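Visit report: Prillow textile care works, open day

The Prillow works opened its finishing hall and wash laboratory to visitors on Saturday, October 27, 2018. The site tests fabrics for shrinkage, color loss and pilling before they go to garment makers. Entry was free, and groups were taken through at fixed times.

The first stop was the water treatment room. Incoming water is softened and then dosed back to a set hardness, so that results from August can be compared with results from winter. The Huletti softening unit was replaced last year. Its predecessor is still bolted to the wall and is used for spare valves.

Domestic wash testing follows the same program for every sample. Each load is made up to 2 kg with ballast cloth, and the detergent is weighed, not poured by volume. 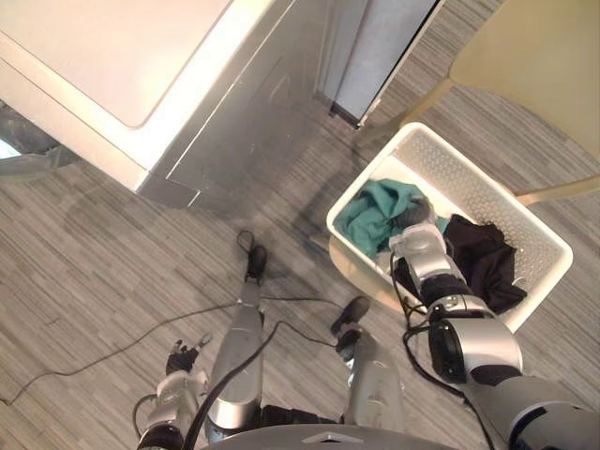
Why is ballast cloth added to a small load?
It brings the load to a standard weight, so that a single shirt gets the same mechanical action as a shirt in a fuller drum.

The Tenden tumble line occupies the next bay. Fabrics are marked with a template before washing and measured again after conditioning. A knit sample on display had lost 9 mm over a marked length of 300 mm, a change of 3 percent. The limit applied to that grade is 5 percent.

Conditioning takes place in a closed room with controlled humidity. Visitors could look in through the window only. Samples lie flat on mesh racks overnight, and no weight is placed on them.

Sorting was covered briefly. Dark and mid-tone fabrics are kept apart until their dye transfer rating is known.

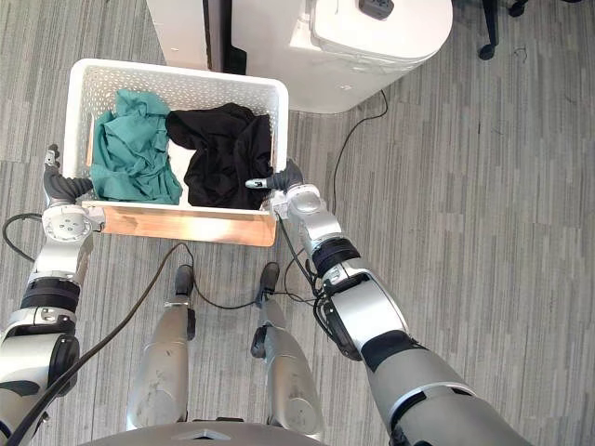

How is dye transfer rated?
A strip of undyed cloth is washed with the sample, and any staining is compared with a printed gray scale under a standard lamp.

The tour ended at the Sampaio archive, which holds 313 reference swatches in drawers arranged by fiber. The labels on the older wool drawers are hard to read. Signs between the archive and the exit were poor, and parking was full by noon. The printed handout gives the test limits for cotton and viscose but omits those for linen.

Contact | Copyright 2018 | Back to top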